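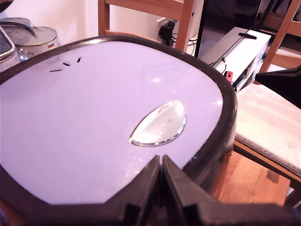

Foto: Everaldo Macedo / Prumness

4 Aufstellen und erste Inbetriebnahme

Schön, dass Sie sich für den Reiskocher Marnano 700 entschieden haben! Bevor Sie nun voller Vorfreude den ersten Reis aufsetzen, nehmen Sie sich bitte noch ein wenig Zeit für dieses Kapitel. Wir wissen, dass Anleitungen selten mit Begeisterung gelesen werden, aber die folgenden Schritte sind schnell erledigt, und der Reis wird es Ihnen danken.

4.1 Der richtige Platz

1. Suchen Sie eine ebene, trockene und hitzebeständige Fläche aus. Eine gewöhnliche Arbeitsplatte eignet sich gut, ein Tischtuch oder ein Tablett mit Rand eher nicht.

2. Halten Sie zu den Seiten und zur Rückwand eine gute Handbreit Abstand. Nach oben darf es ruhig mehr sein: Unter niedrigen Hängeschränken schlägt sich der Dampf nieder, und lackierte Fronten quellen mit der Zeit auf.

3. Führen Sie das Netzkabel so zur Steckdose, dass niemand daran hängen bleiben kann. Stecken Sie es noch nicht ein — dazu kommen wir in Abschnitt 4.3.

Hinweis: Ziehen Sie das Gerät zum Kochen bitte nicht auf einem Auszug aus dem Schrank hervor. Die meisten Auszüge sind für das Gewicht eines gefüllten Topfes zwar stark genug, geben aber beim Öffnen des Deckels nach.

4.2 Reinigung vor dem ersten Gebrauch

1. Entfernen Sie alle Folien und Kartoneinlagen, auch die runde Pappscheibe zwischen Heizplatte und Innentopf. Sie wird erstaunlich oft vergessen.

2. Spülen Sie Innentopf, Dämpfeinsatz, Messbecher und Reislöffel mit warmem Wasser und etwas Spülmittel. Scheuerschwämme und Stahlwolle beschädigen die Beschichtung.

3. Trocknen Sie den Innentopf sorgfältig ab, ganz besonders von außen.

4. Wischen Sie Gehäuse und Deckel mit einem weichen, leicht feuchten Tuch ab.

VORSICHT: Tauchen Sie das Gehäuse niemals in Wasser und halten Sie es nicht unter den Wasserhahn. Feuchtigkeit auf der Heizplatte kann zu Schäden und zum Stromschlag führen.

4.3 Der Probelauf mit klarem Wasser

1. Setzen Sie den Innentopf ein und drehen Sie ihn leicht hin und her, bis er satt aufliegt.

2. Füllen Sie 500 ml Wasser ein und schließen Sie den Deckel, bis er hörbar einrastet.

3. Stecken Sie den Netzstecker ein, wählen Sie das Programm »Dämpfen« und stellen Sie 21 Minuten ein.

4. Lassen Sie das Gerät danach vollständig abkühlen, gießen Sie das Wasser weg und trocknen Sie den Topf noch einmal ab.

Hinweis: Beim Probelauf kann ein leichter Geruch entstehen. Er ist unbedenklich und verfliegt meist schon beim zweiten Kochen. Öffnen Sie einfach ein Fenster.

WARNUNG: Der austretende Dampf ist sehr heiß. Beugen Sie sich nicht über das Gerät und öffnen Sie den Deckel immer vom Körper weg.

4.4 Der erste Reis

Unsere Rezeptentwicklerin Jucélia Vieira empfiehlt für den Anfang zwei Messbecher Langkornreis. Waschen Sie ihn in einer separaten Schüssel, bis das Wasser fast klar bleibt, und geben Sie ihn erst dann in den Innentopf. Füllen Sie Wasser bis zur Markierung 2 auf, wählen Sie »Reis« und starten Sie das Programm. Nach dem Signalton darf der Reis gern noch zehn Minuten bei geschlossenem Deckel ruhen — wer so lange warten kann, bekommt lockere Körner bis zum Topfboden. Die Warmhaltestufe schaltet sich von selbst ein.

Wassermengen für Rundkorn-, Natur- und Klebreis finden Sie in Kapitel 6.

Stand: August 2019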